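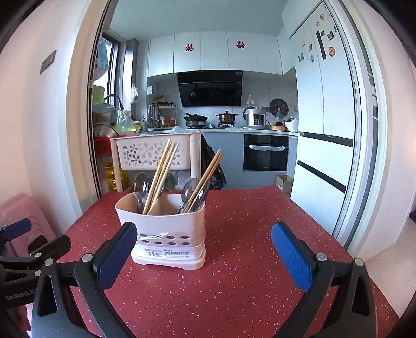 zsequeira: Need opinions before practice. Our club task for the Flurnow challenge is sorting utensils, 4 minutes a run. I want to start every run from wide open jaws. With two compartments and the spoons and chopsticks sharing both of them, a half open start means you bump a neighbor going in. Takumi says Im wasting travel.

takumi_a: you are. full open every time is slow. preset a narrower gap for chopsticks

rodica.n: Disagree. Chopsticks lean, you can't trust where the tops are. We lost 50 points in March doing exactly that.

takumi_a: that was your approach angle, not the gap

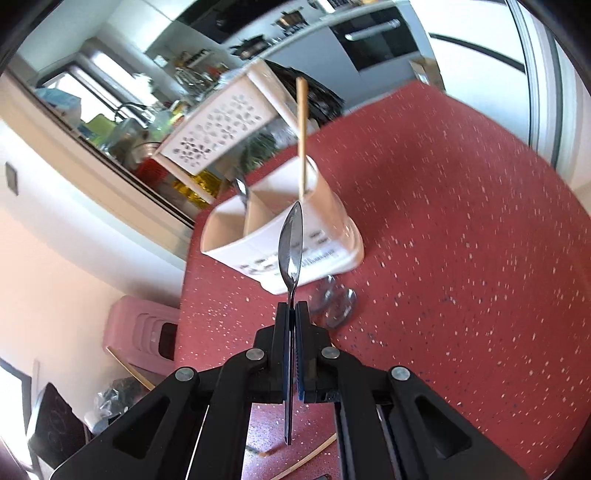

Spoon upright in the pads, caddy straight ahead.

zsequeira: I like that hold, bowl up. Easier to see what you've got.

ilidio_m: bowl up but then which end goes in first? rules say handle down I think. check page 4

rodica.n: Handle down, yes. So hold it higher, the tip barely clears the jaws there. Caddy wall will hit your fingers frist.

takumi_a: ok agree on that one. still not on the gap

zsequeira: fine, will time both ways and post numbers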